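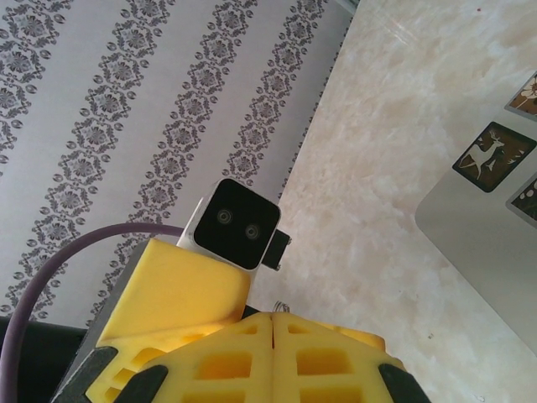 Gray patterned wallpaper, with flowers and medallions running in bands.

About Corkwood

We're a small wallpaper and paint shop that also runs evening classes, and we love what we do! Corkwood opened in April, 29 years ago, in a narrow storefront on Holroyd Street. The first stock was paste, brushes and whatever rolls we could get from a mill that was closing its doors. People came in for the paste and stayed to talk about their hallways. They still do.

Today we keep more than 500 patterns in sample books, and you're welcome to sit at the long table and go through every one of them. Take the books home if you like (we ask for them back within 2 weeks, and we do call). Florals are still the favorite with our regulars, then stripes, then the big leafy prints that everybody wanted for their powder rooms a few years back and apparently still want.

What we sell

Most of our paper comes from two printers. Lenderari makes the heavier papers, the kind that will forgive a bumpy plaster wall. Rotunitz does the lighter ones, and their grays and blues are so good that we've papered our own back office with them — twice. We also carry lining paper, borders, seam rollers, smoothing brushes and a tall rack of odd rolls from finished jobs. If you have a closet or a dollhouse to do, start with that rack.

We mix paint in the store too. Bring a scrap of your paper and we'll match to it while you wait.

Classes

The beginners' class is the part of the week we look forward to most. Roughly 40 people a year come through it, and many had never held a plumb bob before! You'll learn how to measure a room, read a pattern repeat, mix paste without lumps, and hang a full drop around an outside corner. We practice on real boards in the back, with real paper, and you will get paste in your hair. A second class covers ceilings and stairwells. Take the first one first, please.

How we work

We don't push the expensive roll. If your walls need to be patched before anything goes on them, we'll tell you, and we'll show you how to do it. When you order, bring your measurements and we'll go over them with you at the counter, including the extra you need for matching a large repeat. Unopened rolls from the same batch can come back for store credit.

Come by and see us. Parking is behind the building, and the side door is the one without steps.

Page last updated November 3, 2022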